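Home > Boards > House & Household > Washing soft toys - machine or hand?

Washing soft toys - machine or hand?

begonacantero
Right then. My daughter's rabbit has reached the stage where it stands up by itself. It has been sucked, buried, dropped in a pub garden and, on Sunday, used to mop up gravy. The label was chewed off long ago so I have no instructions whatsoever. My mother says pillowcase and a cool machine wash. My sister says I will come downstairs to a bag of wet lumps and a child in therapy. Who do I believe?

The washing machine is a Rustari, if that matters. It has a "delicates" setting that sounds like a helicopter landing.

els_v
Hand wash. Always. Sink of lukewarm water, a squirt of baby shampoo, squeeze it gently, rinse until the water stops being a colour you'd rather not think about. Roll it in a towel and sit on the towel. Then leave it somewhere airy and turn it over when you pass.

I have washed the same bear this way since my eldest was at nursery, and she is now old enough to tell me I'm doing it wrong.

EmilianoS
Machine, in a pillowcase, cold, slow spin. I've done dozens. The hand wash people are in love with suffering. A toy that can survive a toddler can survive a gentle cycle, and you can't get gravy out of the middle of a rabbit by stroking it in a sink.

The ears are the only thing I'd fret about. Long ones twist, and if they're lined in a different colour you want to know that colour is staying put. Dab the lining with a damp white cloth first. If the cloth goes pink, do it by hand and I'll say no more.
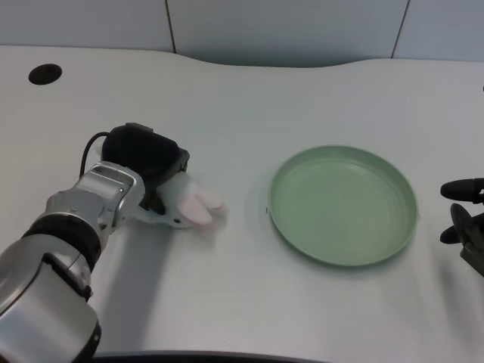 Also tie the pillowcase with a hair bobble. A knot works loose by the second rinse and then you have a rabbit going round with your socks.

els_v
"Dozens", he says. Dozens of what, Emiliano? Survivors?

EmilianoS
All present and correct apart from a penguin, and the penguin had existing problems.

felista_r
Both of you are ignoring what it's stuffed with. Give it a squeeze. If it's polyester fluff, machine is fine. If you can feel beads or pellets in the bottom, hand wash, and go easy on the seams. If it's an old one and it crunches, it might be wood shavings or something equally Victorian, and you don't put it in water at all. Surface clean with a cloth and keep your opinions to yourself.

If there's a music box in there, take it out first. I once had a lamb play half of Brahms from inside the airing cupboard at 4 in the morning.

begonacantero
No beads, no crunching, no Brahms. Fluff, I think, though it's gone hard in one leg. Is that gravy?

felista_r
Do you really want me to answer that?

Adoracion_P
Long post coming, sorry. I did a proper write-up of this for our toy library in June and I may as well paste the useful bit here, as it has already caused one falling-out and could do with another. The library lends to 72 families so we see every kind of muck there is.

Getting a rabbit clean (from the toy library newsletter)

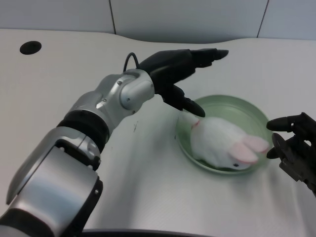
Reading time: 4 minutes

Begin with a dry brush. People always skip this and go straight for the water, and then the biscuit turns to paste and you have made grout. A soft toothbrush does nicely, or a baby's hairbrush. Brush with the pile, then against it, then with it again, over the bath or out of the back door if the wind is behaving.

Next, deal with stains one at a time. Washing-up liquid for grease, bicarb paste for smells, and for felt tip I have nothing to offer but sympathy. We tried a spray called Omanley that the whole school gate was raving about. It took out the felt tip and a fair amount of giraffe along with it.

Then wash, by whichever method your conscience allows. Cool water, and half the soap you think you need. Soap left in the pile is what makes a toy go stiff and dingy, and then people wash it again with more soap, and so on until the thing could be used as a doorstop. Rinse, rinse, and when you're bored, rinse.

Drying takes longer than you want it to. The outside will feel dry by teatime and the middle will still be soaking. Don't give it back until you've squeezed it hard and held it to your cheek. A damp middle goes sour within days and there's no coming back from that smell. Keep it off the radiator, the fur goes crispy. Tumble dryers, no heat or not at all.

When it's dry, brush it up again with the toothbrush. It will never look the way it did in the shop. It will look like a rabbit that has had a bath.

(end of newsletter bit)

EmilianoS
"Tumble dryers, no heat or not at all" - what is the point of a tumble dryer with no heat? That's just a ride.

Adoracion_P
It fluffs the pile. Put a clean tennis ball in with it.

els_v
Now it's a ride with a tennis ball hitting you in the face. Poor animal.

I do agree about the soap though. My neighbour swears by Trusadska flakes and uses them by the fistful. Her grandson's elephant squeaks when you hug it, and it isn't a squeaky toy.

pacheco_dad
Has anyone considered just buying a second rabbit? You swap them over while one is in the wash. We did this with ours, both called Pacheco, and he didn't notice until he was five, when he found them together in a drawer. There were questions.

felista_r
This only works if you start on day one. Buy the spare now and it'll be fluffy and white and smell of shop, and she will look at you as though you'd brought home a different husband.

pacheco_dad
You could age it. I dragged ours round the garden for a bit.

els_v
So your solution to a dirty rabbit is two dirty rabbits.

pacheco_dad
When you put it like that it does lose something.

begonacantero
Update for those following. I did the cloth test, the ears held, so I went with the machine and the pillowcase and the hair bobble. Sorry, Els. It came out in one piece and a completely different colour. The leg has gone soft again. It's on the airer by one foot of the sofa with a small person sitting underneath it, asking me every few minutes if he's finished.

els_v
Hmm. Squeeze the middle before you hand him over. And I'd still have used the sink.

EmilianoS
I'm being very gracious about this, I hope people have noticed.

Adoracion_P
Peg it by the body, Begoña, never the ears, or you'll end up with a hare.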